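The spreadsheet, round two

So I promised I'd come back to the budget once we'd stopped arguing about it, and well, we haven't stopped, but Aurora Veloso has started calling the spreadsheet "your novel" so I think it's time to get it out of my system.

Quick recap if you missed the June post. We collect handheld gripper demonstrations for a small tidying project (I still call it Cidby, even though everybody else has moved on to other names), and the plan was always to buy the arm last. Grippers first, data first, arm when we know what we need it to do. I stand by that! What I got wrong was everything in between, the boring stuff that never has its own line until you've already paid for it.

Take cups. My first budget had a line for "props" with nothing next to it, because who budgets for cups? But you go through paper ones at a silly rate. They get squeezed, the rims go soft, and a squashed cup is a different grasping problem from a fresh one, so you need spares.
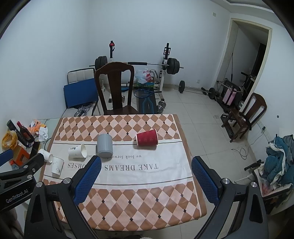 Cups on the table, grippers out, Saturday.

I've now given props 400 dollars for the whole run, and Joaquim Arruda thinks that's wildly generous. He may be right, but he also wanted to do the entire thing with one mug, so I'm not taking his advice on this one.

The bigger fight is finger pads. They're consumables, plain and simple, and I had them down as part of the gripper. Now they're on their own row with 4 spare sets, and I got a quote from Grundetti that came to 1,197 with shipping, mounting hardware and a case I didn't ask for. I've written back asking them to take the case off. (If anyone has bought from them before, did they budge on that? Drop me a comment.) The other quote, from Trandora, was cheaper on paper but didn't include the mounts, and by the time I'd added those in I was cross and needed a sandwich.

Then there's how many grippers to own in the first place. I'd planned on two and I'm sticking with two for now, but I keep going back and forth on a backup.
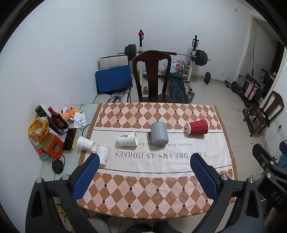
My worry is that if one goes down halfway through a session, everyone's day is gone, and people's time is the most expensive thing on the sheet even when it's free. Aurora's answer is to rent a spare for the busy weeks only, and I hate how sensible that is. I've put in a rental row and left the amount blank until I hear back.

Storage is the other one I lowballed. Video piles up so fast! I'd priced one set of drives and no backup copy at all, which got me a very long look from Joaquim. Fixed now, and it ate what was left of my "miscellaneous" row, which I'd secretly been saving for a nicer desk lamp.

As for the arm, I'm still leaning toward the Azevedo, mostly for the reach, but I'm not putting down a deposit until I've seen one running in person. Joaquim is chasing them for a demo slot. If we get one I'll write it up, and I'll post the cleaned-up spreadsheet too, once I've taken out the rude cell comments.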